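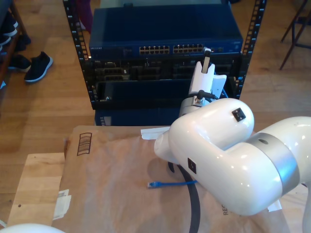 Stilstead lab reports gains from "stop and ask" training for cable work

Thu 25 April

A small robotics group in Stilstead has published results from a training method that lets a robot arm ask for help when it loses confidence partway through a job. The group, Modevik, tested the method on network cabling, including bringing a gripper up to the ports of a rack-mounted switch and handling loose Ethernet cable.

Most arms of this kind learn by copying. A person guides the arm through a task many times, and a model is trained on the recordings. The weak point is well known: once the arm drifts away from anything in the recordings, it tends to keep going and the error grows.

Modevik's version runs several copies of the same model side by side and compares the movements they propose. When the copies disagree by more than a set amount, the arm holds its position and a person takes over for a few seconds. Only those short corrections are added to the training set.

"We had been recording full runs over and over, and most of each run taught the model nothing new," said Tahira Jafri, who led the work. "The approach to the rack was fine after the first week. The last inch was where it went wrong."

The group started with 536 full recordings and then added 900 short corrections collected over 9 days. According to the report, the corrected model missed the port less often than a model trained on full recordings alone, and the time spent by the operator was lower. Two operators took part – Jafri and Aigars Grigaitė, who also wrote the software that compares the proposed movements.

Grigaitė said cables remain the hard part. A plug can turn in the gripper after it has been picked up, and the wrist camera used in the tests often could not see the clip once the fingers had closed. The team tried a touch sensor to fill the gap but left those runs out of the main result.

The report lists other limits. All tests used the same arm, and the rack stayed in one place. Bright overhead light caused the arm to stop and ask more often than it needed to, and the disagreement threshold had to be set by hand for each task. Patch panels with covers were not tried.

An outside group at Avotiņš plans to repeat the tests on a different arm, using its own operators. Modevik has shared its recordings and correction data with that group and says it will release both publicly in September, after the file formats are cleaned up.

Jafri is due to present the work at an open evening in Flakville. The next round of tests will look at unplugging, which the current model has not been trained to do.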